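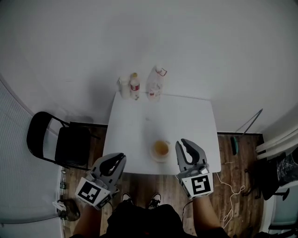
Tenant group questions count of affordable units at Hurau Yards

CLEVENT, Jul 31, 2024 - The Clevent Renters Union is asking the city to hold off on final sign-off for Hurau Yards, the apartment complex going up on the old rail lot, until the developer shows how many of its homes working families can afford.

Sokol Residential has told the public since February that the project will bring 293 apartments to the east side, 200 of them "affordable." The union has read the regulatory agreement filed with the city. It lists 165.

The company's explanation is that the other 35 will be "attainable," a word that appears nowhere in the agreement and has no rent limit tied to it. The union asked Sokol in writing what an attainable apartment will cost per month. The reply said pricing would reflect market conditions at lease-up. Most renters in Clevent would call that market rent.

The union has doubts about the 165 as well. The agreement lets the owner swap income-restricted units between buildings with 30 days' notice, and it does not say the swapped units must have the same number of bedrooms. A three-bedroom could be traded for a studio and the total would stay the same on paper.

Applications are to be handled by Bumirent, an online leasing service hired by Sokol. More than 2,000 households have signed up on its interest list, according to the developer. Signing up does not hold a place in the lottery, a point found on the fourth screen of the form. Applicants who have already signed up will need to apply again when the lottery opens, and no opening date has been given.

"We have heard big numbers at ribbon cuttings before," the union said in a statement. "We would like to see these ones written into a document that a judge can read. If the developer means 200, it should be easy to sign for 200."

The union does not oppose building on the rail lot. It is asking the city to take these steps before issuing the certificate of occupancy:

Amend the agreement to state 200 restricted units, or have Sokol correct its advertising.
Require that any swapped unit match the original in bedrooms.
Publish the lottery rules and opening date in print as well as online.
Report each year on who was accepted, who was turned down and why.

The city housing office said it is reviewing the request. It gave no timeline.

Copies of the agreement and the union's letters to Sokol are available at the union's office during regular hours.

About the Clevent Renters Union

The Clevent Renters Union is a dues-funded membership group for tenants in the city of Clevent. It takes no money from developers or landlords.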